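Search this site
Search

About Dokora

Dokora is a small school for everyday household skills. We teach folding, packing, sorting, shelving and putting things back where they live, and we love it! Adesuwa Ajayi and Morenike Ojo started it in Farncombe with 2 tables and whatever they could carry over from their own kitchens.

Sessions are short and very hands-on. Everybody gets a table and a few ordinary things to find a place for — a book, something soft, something with a string that gets into everything — and we work through them at an easy pace, talking as we go. Adesuwa takes the beginners and Morenike runs the packing classes (bring a bag, any bag, the fuller the better).
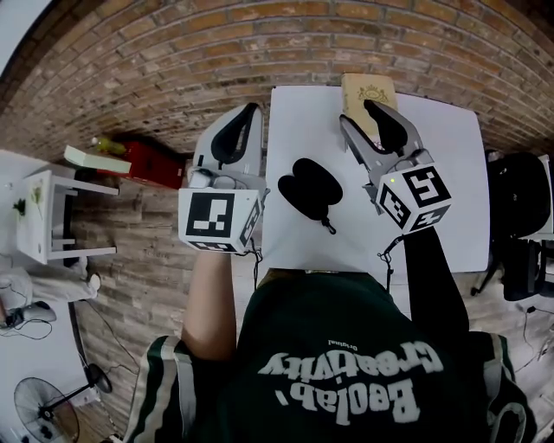

We like small objects best. A wardrobe looks like a big job, but the real muddle is usually in the drawer by the bed, and people get so much pleasure out of sorting that one drawer! Soft things go in first, books lie flat or stand together, and cords get wound before they go anywhere.

By last November we had taught 926 people, and more than two of them have come back to teach with us. Groups are welcome, and so are teenagers with a parent. New classes open every month, mornings and early evenings, and you can drop in to look around before signing up.

This site uses cookies to remember your settings. Accept Decline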